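# The Fitthorpe Bus 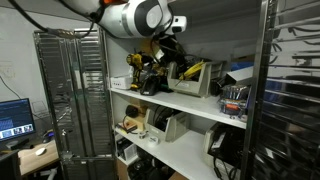 I bought the bus shelter in Dridwood for 700 dollars, which my sister still calls the dumbest sentence I've ever said out loud. The 16 hadn't stopped there in years, the town wanted it gone, and I wanted a place to sit and drink coffee! All it needed was a bench, so one evening I went down to the shop and took the yellow and black drill off the top shelf, plus its battery, and got to work. By sundown I had a seat (a little crooked, fine) and I sat on it.

Then the bus came.

It had FITTHORPE on the front, all lit up, and the door folded open right at my knees. The driver looked at me like I was the one running late.

"You getting on or what?"

"This isn't a stop anymore," I said. "I own it."

"Well, it's got a bench," she said, and held out her hand for the fare.

I had 3 quarters and a coffee. She took the coffee. There were other people on board, most of them asleep, and an old man in a good hat moved his grocery bag over so I could sit down. I asked him how far it was to Fitthorpe.

"Oh, 15 minutes," he said. "Did you bring a coat?"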